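About us

Starnavora is a small website for people who like to make funny pictures from films and television. We started as one forum thread in Girkbridge, where some friends put wrong animals into famous love scenes. The thread became too long to read, so we made a home for it.

Today the archive has almost 1,000 pictures in 122 collections. You can look at all of them without an account. If you want to send your own work, please register first and read the rules. We accept up to 100 pictures from one member. Please write which film the original comes from, and do not use private photos of other people.

Every March we hold the Braltmont Contest. The members choose the theme and also the winner. In the last one we received 200 entries, and the most loved was a series with geese in a submarine drama.

Sang is our newsletter. It is free and it comes once a month. We are sorry that old numbers are not online yet, we are still working on this.

For questions, please use the contact form. We answer in English.

Page updated 08/03/2021
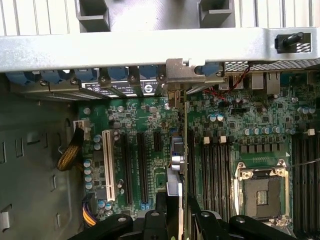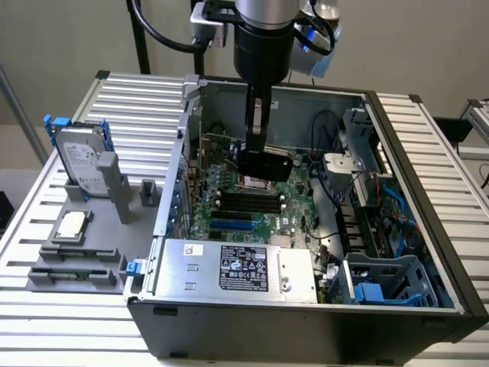 Open desktop computer case with green motherboard, two views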